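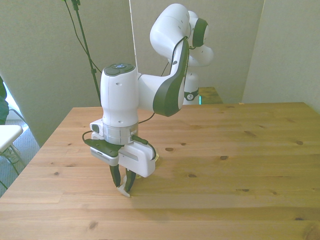

Arm over the pine table, gripper down near the tabletop.

May 16, 2023

Herb room notes. Writing fast, oil is on the warmer and needs a look every so often.

Calendula oil, second batch. Petals are last summer's from the Casine plot, whole heads, resin still tacky on the green part when I pulled them out of the jar. Smell good, a bit like hay and a bit like carrots. Colour of the first batch was weak (see the pages before, I blamed the oil, now I think it was the petals being crushed up and mostly dust at the bottom of the sack). So this time sifted first. Threw out the dust. Well, put it in the compost.

Correction, "color". Been reading too many English books.

Weighed 40 g into each jar, sunflower oil to cover, pushed down with the back of a spoon until no more bubbles. Three jars:

Jar A - warm, on the Skanero warmer at the lowest mark
Jar B - windowsill, cloth over the top, the old way
Jar C - cupboard, dark, lid on

All the same oil, same day, same petals. Only the warmth and light differ. Should have done it like this the first time and not changed three things at once.

The Skanero runs hotter than its dial. Checked with the probe in plain water this morning and at the lowest mark it crept up well past what I'd want for petals. Folded a dish towel under the jar and it settled. Somebody please don't take the towel, it is part of the equipment now. Wrote TOWEL on a piece of tape.

Plan is strain A after it has had a full day, the other two get 30 days. Shake B and C when you walk past. Doesn't have to be every day. If there's a cloudy layer at the bottom of B, that's water, pull the jar and tell me, don't shake it back in.

Lemon balm

First cut of the year from the bed by the gate. Cut it before it flowered, top third of each stem only, after the dew was off. Leaves are small but clean. Slugs got the lower ones and they can have them.

Fresh weight 904 g, stems and all. Then stripped half and left half on the stem because I want to settle the argument on drying. My guess is that leaves dried on the stem keep more smell. The stripped ones always bruise and go dark along the edges and then the tea tastes like lawn.

On-stem half is in loose bunches, hung from the rail. Small bunches this time. The fat ones last year went black in the middle, and I only found out when I untied them. Rubber bands, not string, stems shrink and string lets go.

Stripped half is on the mesh trays in one layer. I mean one layer. Fan on low, not pointed at the trays or we will be picking balm out of the light fittings.

Check: rub a leaf, it should crackle. If it bends it's not done. Stem should snap. Don't jar anything with a stem that bends.
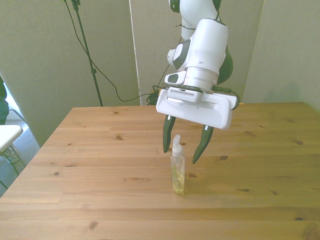
Fingers open around the small clear bottle.

Rosemary cuttings

Less good news. The tray we took in December is mostly a loss. Pulled a few gently and the bottoms are brown and soft. A handful have proper white roots, and those were all on the edge of the tray, which I take to mean the middle stayed too wet. Also the mix was too heavy. It was the Lagman potting mix straight from the bag, fine for basil, way too rich and spongy for this.

New try today. Half Lagman mix, half coarse grit. Soft tips, a finger long, cut just under a leaf joint, lower leaves stripped off by pulling downward. No rooting powder on one row, powder on the other row. Willow water on a third row for fun. (I don't believe in willow water. I also haven't ever tested it. so.)

Labels: N, P, W. Pencil on the white tags, the marker fades by midsummer and then we have a tray of mystery sticks like the thyme business.

No dome over these. Rosemary hates it. Sage cuttings next to them can have the dome, they flop otherwise.

Water from underneath, tip out what's left in the tray after it's had its drink.

Tincture pressing

Pressed the elecampane root that's been sitting since winter. Got 285 ml out of the jar, which is better than I expected from how much the root had swelled up. Very bitter, very sweet at the same time, and a thick white settling at the bottom. That's the inulin coming out, it's normal with this root and doesn't mean it went bad. Let it stand, pour off the clear part, don't try to filter the sludge through paper, I did that once and it took all night and plugged every filter we own.

The press squeaks. Needs food grade grease on the screw. Not the bike stuff. 

Marc (the squeezed out root) went in the compost, spread thin.

Label for this one: root, dried, chopped, plain name and latin name, strength, date in, date out. I found two bottles at the back of the shelf saying only "root good". Root of what. Good for whom. They're going out. 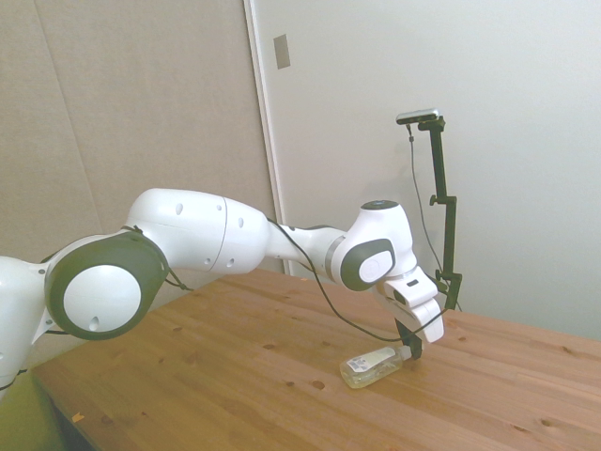

Arm reaching over the table, black fingers pointing down.

Order for Berton

The Berton shop wants chamomile again and wants to know if it can be whole flowers only, no stem. Could be done but it's slow. The comb picks up stem whatever you do, and then there's the sorting. Have told them I can do a small amount sorted and the rest as is, price to follow. Waiting to hear back.

Also they asked if ours is the annual or the perennial kind. It's the annual, German. The perennial we only have as that patch of path edging, and it barely flowers. Quick check for anyone who gets asked: slice the flower cone down the middle, hollow is German, solid is Roman. 

Chamomile in the field is behind. Cold spring. Buds are there but tight. Probably another couple of weeks before a first pick, and if it comes on hot it will all open at once and we'll be out there with the combs till dark. Need to have the trays clear by then!! Balm has to be off the mesh before that happens.

Sort out:
sharpen the snips, both pairs
more rubber bands
new mesh for the bottom tray, it has a hole and the thyme goes right thru it
lids for the small jars, the ones with the liner
grease for the press
find out who has the good sieve

Mint

It's out of the pot again. Runners across the gravel and into the oregano. Pulled what I could see. The root breaks when you pull and every bit left behind is a new mint, so go in with the hand fork and lift, don't yank. The pot itself had cracked down one side, and that's how it got out. Repotted the parent into the old enamel tub, no crack there, holes in the bottom but they're up on bricks so it can't sneak out below. Should hold for the summer.

The peppermint and the spearmint are now hopelessly mixed at the end nearest the tap. Crush and sniff is the only way. Spearmint leaf has hardly any stalk, peppermint has a bit of one. I'd prefer to start that corner over in the fall from known plants and not spend another season guessing.

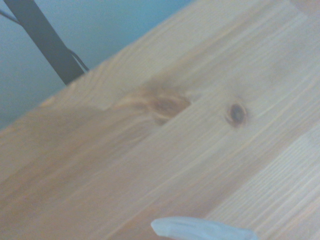

Rust: saw a few orange specks under the leaves on the spearmint end. Cut those stems right to the ground, bagged them, not in compost. Washed the snips after. If it shows up again we cut the lot down hard, it'll come back clean, it's mint.

Back to the oil

Jar A checked just now. Color already deeper than batch one ever got, proper orange when held to the window. Small bubbles round the petals. Not sure if that's air or moisture. Petals crackled when I tested them this morning, so I lean air. Left the lid off with cloth over in case.

Smell is right. Not toasted. If it starts to smell like popcorn, off the heat at once, doesn't matter what the clock says.

Beeswax: haven't decided on the ratio for the salve. Last one was too hard, you had to dig at it with a nail. Do the cold spoon test before pouring, drop on a spoon, in the freezer for a minute, press with a thumb. Easier to add wax than take it out. Want it soft enough for cold mornings, but the tins also sit in people's cars in summer so can't go too far that way either.

Lavender: just a line. Older row came through winter with a lot of gray wood and green only at the tips. Tempted to cut hard but it won't shoot from old wood. Will trim after flowering and take cuttings off it at the same time, then replace the row bit by bit. Young row looks great.

Seed from Lagman came, holy basil and a packet of ashwagandha I don't remember ordering. Sowing the basil tomorrow on the heat mat, barely covered, it wants light. Ashwagandha can go in too I suppose, there's room at the end of the mat. Needs a long season and we're late for it here.

Turn the on-stem bunches in the morning, outer side to the inside. Fan stays on overnight. Warmer goes OFF at night, jar stays where it is, back on first thing. Towel stays.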